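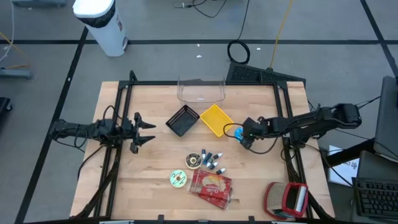 The founder of Lorero keeps the kettle on all day, and by the time I sit down she has already put three jars of honey in front of me. "Try the dark one first," she says. "No, wait - bread first, then the dark one!"

She started with 2 hives behind her mother's house and now looks after 169 of them, spread along the valley between the village of Umik and the old Procházka orchard. The dark honey comes from the top end, where the bees work the lime trees and whatever is left of the heather. It tastes of toffee and a little of smoke, and I had far too much of it.

"People think it's all summer," she tells me. "I love December. You put your ear to the box and there's this hum, very low, and you know they're all in there keeping each other warm."

Last year she filled 3000 jars, every one of them labelled at the kitchen table with the radio on. Would she like to get bigger? She laughs at that. "I'd like a better van. The bees are fine."

Her tip for beginners is to spend a whole season with somebody else's hives before buying any. She did hers at Hitside, on the far bank, and still goes over to help when they take the honey off in August. "I get stung more there than at home," she says, cutting me another slice.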